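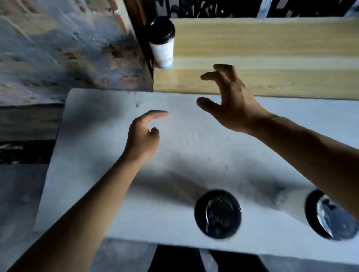
Ticket: Mandagi drying mat, gray smudges wont come out
Status: open
Replies 2 - Shares 15

Problem: pale ribbed mat, the Mandagi one, bought through the Punell store in April. Went gray in patches after the second wash. Want either a fix or a replacement. Wiped with dish soap first, no change.

9:10 am - Soaked in the sink, 30 minutes, warm water plus a spoon of baking soda. Water came out cloudy. Patches a bit lighter maybe, hard to tell while its wet.

11:40 am - Dry now. Same patches. So no.

Support reply (Punell): please confirm care label and water temp. Do not bleach.

Label says cold wash, hang dry. I did warm, ok, my fault, but the gray was there before that. No bleach used. No dryer.

1:15 pm - Tried Stokholm stain bar on one corner only. Rubbed along the ribs, not across - going across pulls the threads up. Left it 15 minutes, rinsed cold. Corner is cleaner I think. Also a little stiff.

Support reply (Punell): stiffness is leftover soap, rinse again. Is the mat stored rolled or flat?

Rolled, in the drawer under the Plillmont kettle. Drawer liner is dark gray rubber. Didn't think of that. Rubbed a white sock on the liner and the sock picked up gray. So thats probably the source, or one of them.

3:30 pm - Liner out, drawer wiped. Doing the whole mat with the stain bar now, two cold rinses, then flat on a towel overnight. No more warm water.

Still open: does the warranty cover color transfer from a liner you didn't sell me? Receipt is order line 76 if you need it. And does the mat shrink if I keep rewashing - it has to fit next to the board, theres no slack there.

Leave ticket open pls, will update once its dry.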